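Changing the Person at the Top: How Jomholm College Chose a New Head of Sport

Student project report, Sport and Leisure Management, second year
Project supervisor: Sheila Oakley

Why I picked this subject

When I started at Jomholm I rowed in the novice boat, badly, and the first grown-up I spoke to in the whole sports building was Svend Bjarnason. He was head of sport then and he was carrying a box of bibs up the stairs. So when he told the clubs in October that he would be stepping down, I was sorry, and then (I hope he will forgive me) rather pleased, as I had a project to write and no subject for it. Sheila kindly agreed that I could follow the search for his replacement from the student side, and this report is what I came away with.

My question was a fairly plain one. How much say do the people who play sport at a small college have in who runs it, and does having a say change how they feel about the result?

How I went about it

The college has 3174 students, and the sports office sent my questionnaire to all those signed up to a club. I had 137 replies, which pleased me a great deal after Sheila had warned me to expect a handful. I also sat down for longer talks with 10 club captains, mostly in the café after training, and I owe several of them a hot chocolate. Iestyn Voyle, who captains the hockey side, let me read the notes he had taken as the student member of the interview panel, once the names of the unsuccessful candidates had been blacked out.

I should say that I am a club member myself and was not a neutral observer. I have tried to be fair, but I wanted the rowers to get their new trailer just as much as the next person in a boat.

What the students wanted

I had expected people to talk about winning. Some did, especially in basketball, but the answer that came back again and again was about time. Captains wanted someone who would turn up on a wet evening and stand on the touchline for a bit. The smaller clubs — fencing, climbing, the orienteers — wanted to know that their emails would be answered before the season was over. Travel money came next. The yearly grant to a small club is 300 pounds, and one away match at Skastau can swallow most of that before anybody has bought a sandwich.

The appointment

The job went to Shanthi Pathirana, who had been deputy to Hipólito Domínguez at Skastau and had looked after their women's teams before that. Each of the final candidates gave a short talk in the main hall on a Friday at lunchtime, open to any student who cared to come, and I thought this was the best part of the whole business. She spent most of hers asking us questions, and she stayed on afterwards until the hall was needed for badminton.

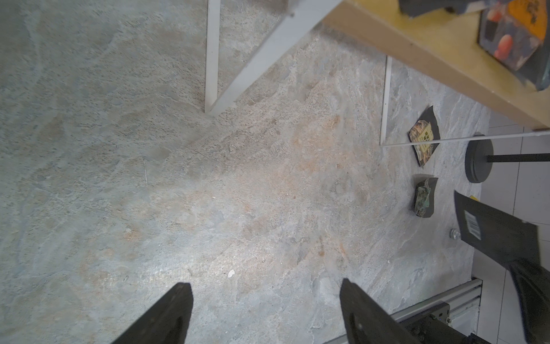 Iestyn told me the panel had been split for a while between her and another candidate with more experience of raising money. What settled it, according to his notes, was her plan to meet every captain in her first term and to publish how the grants are shared out. He felt he had been listened to, though he did wish there had been a second student in the room with him.

What I think I learned

Students who had gone to the talks were far warmer about the appointment in their replies than those who had only read the email. I can't prove that the talks were the cause, as the keenest people were always going to be the ones who went. If I did this again I would send out a questionnaire before the talks as well as after, and I would start on the captains much earlier in the term, before the fixtures piled up.

I would also ask the college staff for their side of it. Svend gave me a lovely long morning, but he was the only member of staff I spoke to properly, and he had already packed his shelves.

My thanks to all the captains, to Iestyn for his very tidy handwriting, and to Sheila for reading a first draft that was twice this length. The questionnaire is in the appendix, along with the letter I sent to the clubs.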